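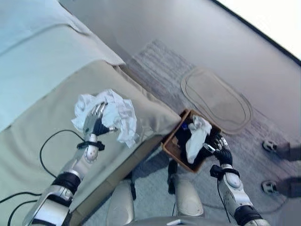 White paper and a small brown box beside the beige upholstery.

Gear > Disc Golf > Bags > Reviews

Print this page | E-mail this page

Fledier Lewis Disc Golf Backpack: Review
By Haiyan Shao
Last updated: August

The Lewis is a mid-size backpack with a main compartment rated for 16 discs and a top pocket for two putters. I carried it for 21 rounds at Fitville, a hilly course with long walks between baskets.

The main compartment holds 16 drivers and midranges with enough slack to pull one out with a single hand. Adding more is possible, but the divider bows and the discs at the left end start to bind. The putter pocket is cut shallow - deep-rimmed putters sit proud of the lip and can slide out when the bag is set down hard.

Straps are wide and the padding has kept its shape. The sternum clip slips under load and needs resetting every few holes. There is no hip belt and no attachment points for one.

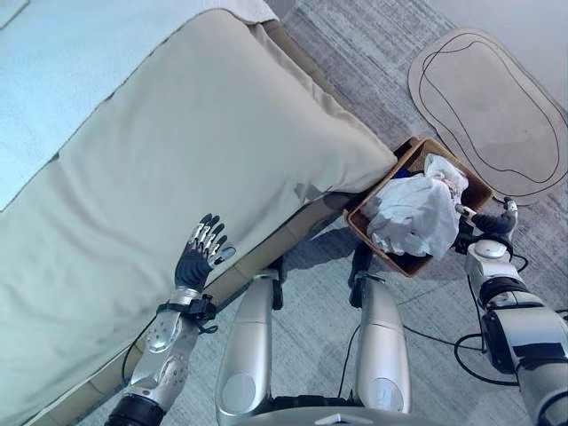

Does it stand up by itself on a slope?
On a mild one, with the legs facing downhill. On anything steeper, lay it on its back.

The base is coated fabric over a stiff plate. After wet grass the plate stayed dry, but the side pockets have no drain holes and the bottle sleeve collected water. Zippers run smoothly except at the lower corner of the accessory pocket, where the track turns too tightly.

Yuxi Yuan lent me a Zanilar bag for six rounds as a comparison. The Zanilar has the better clip and a deeper putter pocket. The Lewis is lighter when empty and rides closer to the back, and I preferred it on the climbs.

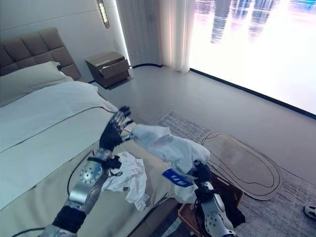 White garment, held up in loose folds.

Recommended for players who carry 16 discs or fewer and walk the full course. Replace the sternum clip first; a standard one from a hiking store fits the webbing.

Print this page | E-mail this page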